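I'd been trying to pin down Elvia Ibarra since October, and when she finally had a free hour she talked for almost all of it about envelopes. She runs Costache, a little postcard swap she started from her kitchen, and it now has 439 members (I'm one of them, so don't expect tough questions!).

"People think it's about collecting," she told me. "I just like getting mail that isn't a bill."

She grew up writing to a cousin two states away, and she still has the letters — 173 of them, sorted by year. "My spelling was terrible. Hers was worse."

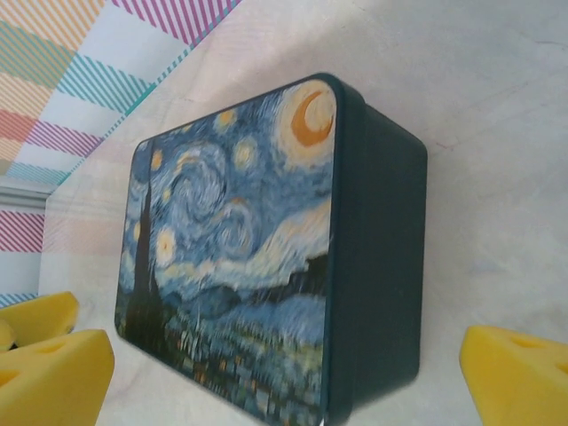 *Van Gogh's "The Starry Night" on a tin lid.*

We got onto art cards, which Elvia has opinions about. Famous paintings are fine by her, as long as you write something real on the back. "Tell me what you had for lunch. Tell me your neighbor got a loud dog. I don't need a quote about dreams." She once got a card with only a soup recipe on it, and she's made that soup every winter after.
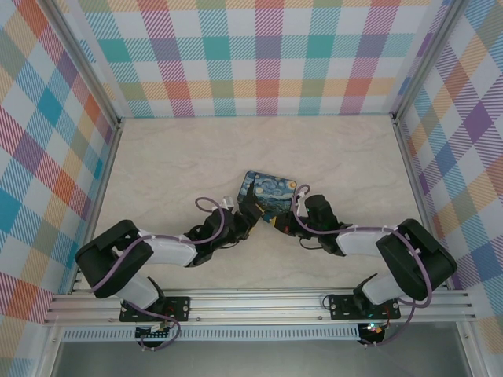
Do you have to send a card back to the same person who wrote to you?

Only if you want to. Elvia gives you a new name each month, and plenty of members keep the old ones going on the side.

She's mailing out the next list on Fri 9 December, and I've already bought my stamps.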